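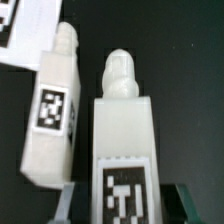

White block with printed marker and domed knob.

Lindqvist building, Flesedport site
Quarterly walk-through: storage, exits and electrical
Rooms covered: ground floor stores, packing room, corridor B, loading door

Ratings: S = satisfactory, A = action needed, N/A = not applicable. Comments are entered only where the rating needs one. Items carried over from the June inspection are marked (C).

1. Exits and walkways

1.1 Exit doors open fully from the inside without a key. S

1.2 Exit signs lit. A
Sign over the loading door is dim on one side. Replace the lamp and test again on battery.

1.3 Walkways clear to full marked width. A (C)
Corridor B is narrowed by flattened cartons stacked against the radiator. Same finding as last time, same spot. The cartons go out with the Friday collection but build up again by midweek. A wheeled cage at the loading door would take them.

1.4 Floor surface sound, no trip edges. S
The lifted vinyl outside the packing room has been glued and rolled. Edge holds under foot pressure. Check again next quarter.

2. Shelving and stacking

2.1 Load plates fitted and readable. A
Two bays in the rear store have no plate. The remaining bays are plated at 1,000 lb per level. Do not assume the unplated bays carry the same figure – the uprights are an older section with a different hole spacing. Keep both bays to light goods until the supplier confirms.

2.2 Uprights straight and anchored. S
One base plate has a new anchor. Torque not recorded on the tag.

2.3 Heavy items at or below waist height. A
Cases of Temitz floor cleaner are on the top level of bay 4. Move down.

2.4 Clearance below sprinkler heads. S

3. Electrical

3.1 Panel access clear, 30 inches minimum width. S

3.2 Panel circuits labeled. A (C)
Directory still shows the old room names. Two breakers are labeled "spare" and are in the on position. Trace both before relabeling.

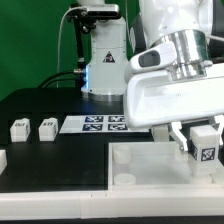

3.3 Power strips not linked together. A
One strip plugged into another behind the label printer in the packing room. Removed during the walk-through. The printer needs its own wall outlet, as does the desk heater if it stays. The heater draws more than 1,000 watts on the high setting and should not be on a strip at all.

3.4 Cords undamaged, strain relief intact. S
Cord on the shrink wrapper has been replaced since June.

4. Fire extinguishers

4.1 Mounted, visible and unobstructed. S

4.2 Gauge in the green, pin and seal in place. A
Corridor B unit has no seal. Pin is present and the gauge reads normal. Treat as possibly discharged until it has been weighed.

4.3 Monthly tag initialed. A
Gaps on the loading door tag. Missed months are to be left blank, not filled in afterward.

5. Chemicals

5.1 Containers labeled with contents and hazard. A
Unlabeled spray bottle on the sink ledge in the packing room. Contents unknown, taken out of use.

5.2 Data sheets available. S
Binder is complete except for the Drillport cutting oil. A copy has been requested from the supplier.

5.3 Eyewash flushed weekly. S

Items rated A are to be closed before the next walk-through. Items marked (C) go to the site office first.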